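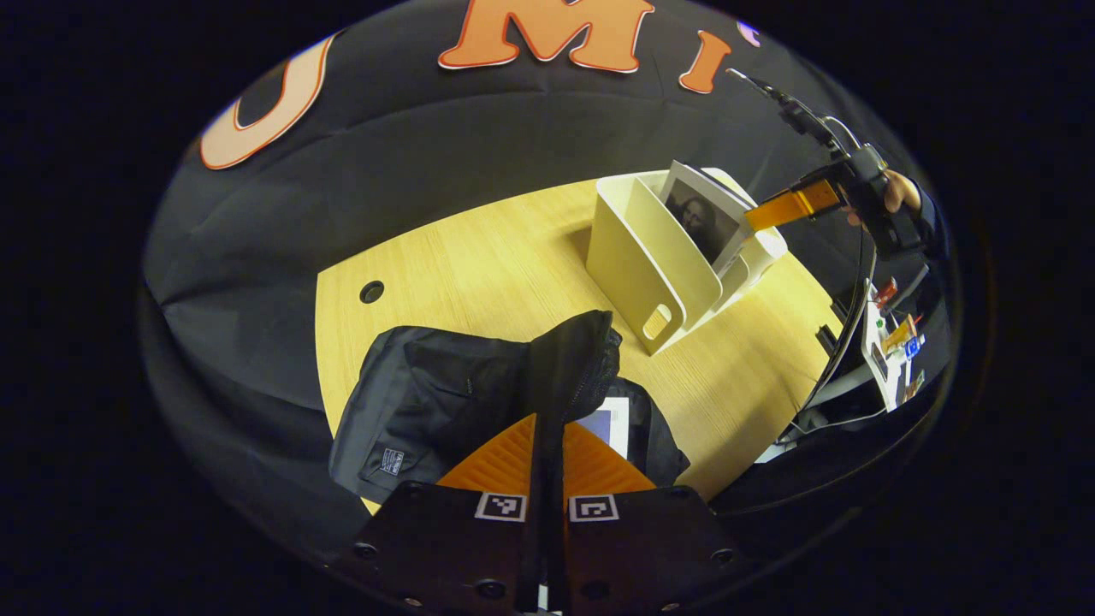
Photo: Sixten Magnusson

Fisheye tracking goes to pieces when the grippers get close together. Settings or software?

Posted by Sixten Magnusson, 31 May 2024

Hi all, first proper post so be gentle! I'm working on the tracking for a pair of hand-held grippers, each with its own fisheye camera, and the job is packing things from a desktop organiser into a black fabric bag. We run the clips through Zutar for the camera path, then Skalton turns the path and the finger gap into training episodes. Most of it goes lovely and smooth. But as soon as I'm low over the bag, the path jumps sideways and then crawls back, and the policy we trained on it has learnt to do a little twitch in the same place (which is funny once).

I've recalibrated the lens 2 times and the numbers look fine. One clip of 3344 frames lost the path in 3 separate places, all of them near the bag. Do I need to change the feature settings, or is there something cleverer I should be doing with the second gripper in view?

Poppy Rudd

Ooh, I had this for most of last August. I'd bet it isn't your lens. Look at what the tracker has to work with when you go in low: black cloth at the bottom, black backdrop behind, and your own fingers across the middle. The points it likes are the ones with hard corners, and the markers on the gripper housings are about the nicest corners going. Trouble is, they travel with the camera, so they vote for "we haven't moved". The other person's gripper is worse, as it's moving on its own account.

So mask first. Draw one fixed mask over your own housings and fingers (draw it with the fingers wide open AND shut, and take both areas together), and feed it in before feature detection. If you filter afterwards, the corners have already used up the point budget. For the second gripper a fixed mask is no good, so I run a small segmenter every 4 frames and grow the result by a few pixels.

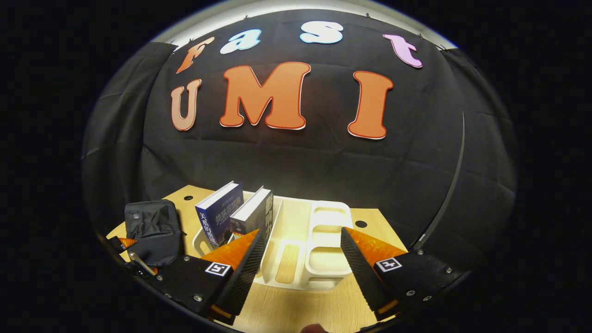

Image credit: S. Magnusson, from the original poster's album

Your other view is a much easier one for it, I'd say. Big letters up on the backdrop with proper edges, the organiser with all its dividers, printed book covers. Build the map from views like that, save it, then localise the bag clips against the saved map instead of starting each one cold. In Zutar you want the map locked while you do that, otherwise it'll happily add rubbish points off the cloth, which moves about anyway.

One more thing - check Skalton isn't smoothing over the jumps before you see them. Mine was, and I spent ages blaming the policy. Throw the jumpy episodes out until the path is right.

kolev_fan

just use Kolev, never had a problem with it

Sixten Magnusson

Thanks Poppy, masking my own housings got rid of 2 of the 3 jumps straight off! The last one is when both grippers are over the bag, so I'll try the segmenter next. Does the locked map cope if somebody has shifted the organiser between clips, or do I need to rebuild it?

Poppy Rudd

A nudge is fine as long as the letters are in view, it just drops the points that don't agree. If the organiser fills most of the picture I'd rebuild.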